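Sparkly kitchen roll holder, how do I clean it without losing the stones?
Posted in Home & Cleaning, Putbridge Neighbours Help

gwilliam_lane
My sister gave me a kitchen roll holder with rhinestones glued all over the sleeve and I love it far more than I should! Trouble is, it lives next to the hob and after one winter it has gone dull and a bit tacky. Can I just wash it? I paid nothing for it but I've seen the same one online for 40 quid, so I don't fancy ruining it. I've got washing-up liquid, white vinegar and a bottle of Mondix glass spray in the cupboard.

Ximena Olvera
Oh, please don't dunk it! I decorate lampshades, phone cases, shoes, anything that stands still, and soaking is what finishes off the glue. One drop of washing-up liquid in a mug of lukewarm water, then a soft baby toothbrush, barely damp. Go along the rows, dab with a lint-free cloth as you go, and leave it overnight before you put a roll back on. Cotton buds are brilliant for the bottom edge where the grease collects. Skip the vinegar, as it can cloud the foil behind cheaper stones.

If one does drop off, keep it! A pinprick of jewellery glue and a wax pencil to lift the stone, and you'd never know. I once did 300 on a single shoe that way and loved every minute.

Stone and pole pieces like this come up lovely with a dry brush alone if you catch them early.

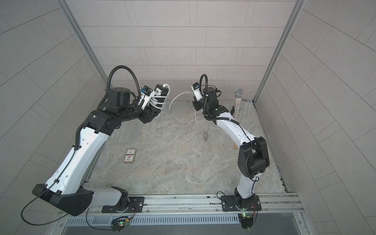
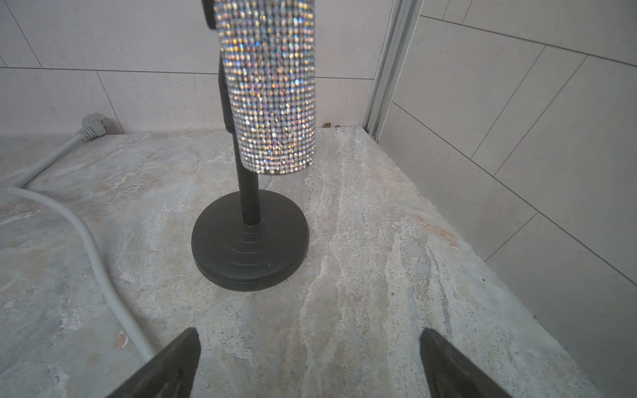

Second picture: rhinestone sleeve on a black pole, with a round black base.

For a metal base, wipe it with a damp cloth and dry it straight away, especially round any joints. Do tell us how yours comes out!

Diltemex
hairdryer on COOL gets the dust out first, works a treat. never tried it on grease tho

gwilliam_lane
Toothbrush it is, thank you both! Did a test patch on the back tonight and the pinks are flashing again. Doing the rest on Sat 20 May with the radio on.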